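Hondodov pays people to put away groceries, slowly, all day

Hondodov, the robotics outfit that moved into the old Kirkegaard furniture showroom in August, has found steady work for people with patience and good wrists. They sit at a desk, hold a pair of hand controllers and steer a robot arm through chores that any six-year-old could finish before being asked twice.

The company calls this teaching. An operator runs the arm by remote control, the software records every move along with the view from the wrist camera, and after enough rounds the arm is supposed to manage by itself. "Enough" was first set at 70 demonstrations per task. It is now 200, and the people at the desks have stopped asking whether that is final.

Azra Petkov, who leads the day shift, spent most of Monday on food. The task sheet covers moving items onto a plate and off it again, and the arm has strong views on which ones it likes. Bottles are easy once you get the angle. Fruit is another matter. 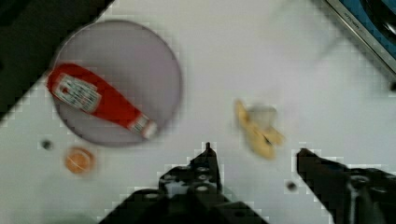 "You think you know how to pick up a banana," Petkov said. "Then you have to do it with two fingers and no feeling in either of them."

The trick, she said, is to be boring. Operators who hesitate teach the arm to hesitate. One new hire had a habit of hovering over each object for a moment before committing, and within a week the trained arm was doing the same thing, like a shopper who can't remember what was on the list. Those recordings were thrown out. The new hire now does bottles.

Across the room, a second station teaches by hand. The operator takes hold of the arm itself and walks it through the motion, which gives smoother results and sore shoulders. Hondodov has not decided which method is better and is running both until the budget or the shoulders give out.

So far the team has logged 669 usable demonstrations on its control program, Hurkance. In the latest round of tests, the arm finished its chores unaided 62 percent of the time. Management described the number as encouraging. Petkov described it as a coin toss with a good attorney.

A public showing is planned at the Cerska trade hall once the arm can clear a table without help. No date has been set. Two more operator jobs are open in the meantime, and applicants should expect a short hands-on test with a plate.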